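# Niltora grating set: data card and fault notes

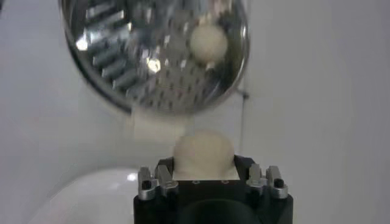
Ghizlane Nasr

Read the fault section before you train on this. The set is 100 episodes of a two-arm rig grating a soft cream-coloured block on a round steel grater, with wrist video and gripper logs. The release note that went out with it in February called it clean. I was asked to check that claim and I don't agree with it.

## What's in it

- wrist video, one file per episode
- finger position and motor current, logged at 100 Hz
- a success flag, set by the Drimeo task script
- operator remarks, where the operator left any (mostly they didn't)

The wrist view in the still is the one used throughout. The gripper sits low in the picture with its silver fingers either side of the block and the grater above. Small pieces are often blurred, so don't count on tracking them.

## The fault

In 13 of the 100 episodes the fingers kept closing after the block had gone soft. The controller holds a target force by watching motor current. As the block gives, current drops, and the controller reads that as a loose grip and squeezes harder. Nothing in the loop asks how far the fingers have already moved. On a rigid part you'd never notice. On food the block deforms, a piece breaks away, and the gripper goes looking for the force it lost.

Episode 53 is the worst of them. The fingers travelled to their inner limit, the arm carried on with its stroke, and a fingertip met the rim of the grater. The arm stopped on its collision limit. The success flag for that episode says true.

That flag is my main complaint. The script sets it when the stroke count is reached and looks at nothing else. It'll pass a run where no food touched the teeth. I've left the original flags in place and added a column called `reviewed`, which Đạt Phan and I filled in by watching every episode separately and then arguing about the ones we'd marked differently.

## What was blamed first

The first report from Nygård put it down to worn finger pads. Pads were changed and the fault came back the same afternoon. The second report blamed the room being warm. Maybe it was, but the room temperature wasn't logged, so I can't do much with that. The current traces have the same shape in all 13 bad episodes, and the shape is what you'd expect from the control loop. I'd want to see a trace that doesn't fit before I spent more money on pads.

## The patch

Ivar Midtbø's patch caps finger travel at a set distance past first contact and drops the arm out if the cap is hit. It was tried on 2000 simulated strokes with no overtravel. The simulated block is a stiff cube. It doesn't crumble or smear, so I'd call that result untested on the thing that failed. No episode in this set was recorded with the patch on.

## Safety

- Keep hands out of the space between gripper and grater while the motors are live, including when the arm looks stopped. After a collision stop the fingers still hold force.
- Cut gripper power separately. The arm's stop button doesn't do it.
- Check the grater for damage after any contact, and throw out the food from that run.

## Using the set

Train on `reviewed`, not on `success`. Leave the 13 in if you're working on fault detection and take them out for anything else. Please don't quote the original success rate, including in slides.

Print this page | E-mail this page

Comments (3)

**Ulla Hellström**
We see the same current drop with bread dough on a Jadwood gripper. Different controller, same idea behind it. Is the travel cap absolute or measured from contact?

**Ghizlane Nasr**
From contact. Which means a bad contact reading gives you a bad cap. I've raised it with Ivar.

**Oda Lindqvist**
I ran the February sessions and I did write up 53 at the time. It's in the remarks file. Would have been nice if someone had read it before the release note.

Contact: Niltora data desk | © Niltora | Back to top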